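Tisby's shared supper moves to the old Charbonneau dining hall

By Yvonne Catterall
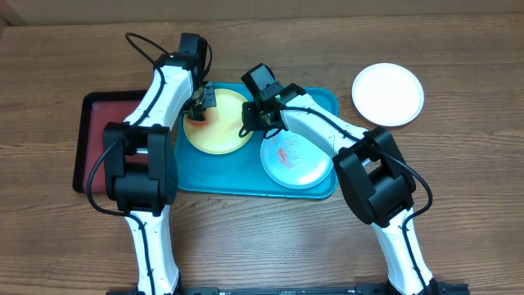
A yellow plate on a wooden tabletop.

If you have ever tried to find a seat at the Tisby shared supper after the first half hour, you will be glad to hear that the whole thing is moving to a bigger room. Starting in June, the monthly meal will be held in the old Charbonneau dining hall on Demton Road, which has been closed to the public since the mill offices moved out and which a good many people in town still remember from wedding receptions and retirement parties.

The supper began in 2000 with four families and one very large pot of bean soup, in the back room of what was then the Rorniter hardware store. It has been in three different places since then, and for most of the last nine years it has been squeezed into the lower level of the Tisby library, where the tables had to be carried up and down a narrow stairway and where the one oven could never quite keep up with the casseroles. People came anyway, and they kept on coming, and this past winter there were evenings when latecomers ate standing up in the hallway with their coats on.

"I love that stairway like I love my own front steps, but I will not miss carrying a roaster down it," said Lorraine Pfister, who has been bringing her chicken and noodles since the second year and who was kind enough to let me taste some while we talked. "The new kitchen has a door that opens right onto the parking lot. You can walk straight in with your dish."

The kitchen at Charbonneau is going to take a little getting used to. It has two full ovens, a long steel counter, and a dishwasher that the family had serviced over the spring. The dining room next to it has tall windows on the west side, so in the summer months there should be daylight right through dessert. The old linoleum has come up, and the maple floor that was hiding under it has been sanded and sealed. A few boards near the coat closet still need replacing, and there will be a rug over them for the first month or two.

The Charbonneau family is letting the supper use the hall without rent for the first year, with the town paying for heat and lights. After that the two sides will sit down again and talk it over. Marcel Charbonneau, whose grandfather built the hall for the mill workers, told me the family had turned down a couple of offers from people who wanted it for storage. He said he would like to hear plates in there again, and then he took me on a tour of the pantry that lasted quite a bit longer than either of us had planned (there is a dumbwaiter, and it works!).

Very little about the supper itself is going to change. Doors open at 5:30 p.m. and food is set out at 6. Bring a dish if you can, and come just the same if you can't. Please put your name on the bottom of your pan or bowl with a piece of tape, as the library still has a shelf of good bakeware waiting to be claimed, including a blue enamel roaster that surely somebody is missing by now. Anything left on that shelf at the end of the month will go to the church rummage sale. The supper will go on using real plates instead of paper, and donations of sturdy everyday dinnerware are welcome at the library desk during open hours. They do not have to match.

There is parking behind the hall and along the north side of Demton Road. The ramp is at the rear entrance, next to the kitchen. Anyone who needs a ride from the Rorniter apartments or from the far side of the bridge can call the library by noon on the day of the supper and leave a name and number. The van holds 10 and will make a second trip if it needs to.

Extra hands are wanted the afternoon before the first supper to wash windows, wipe down chairs and move the tables over from the library. Work starts at 1 p.m. and there will be sandwiches. If you own a pickup, Lorraine would particularly like to hear from you, and if you own a pickup and a hand truck, she says she will bake you a pie of your choosing.

The recipe for the original bean soup, which several readers have asked me for over the years, has been copied out and will be pinned up by the coffee urn on the first night. Bring a pencil.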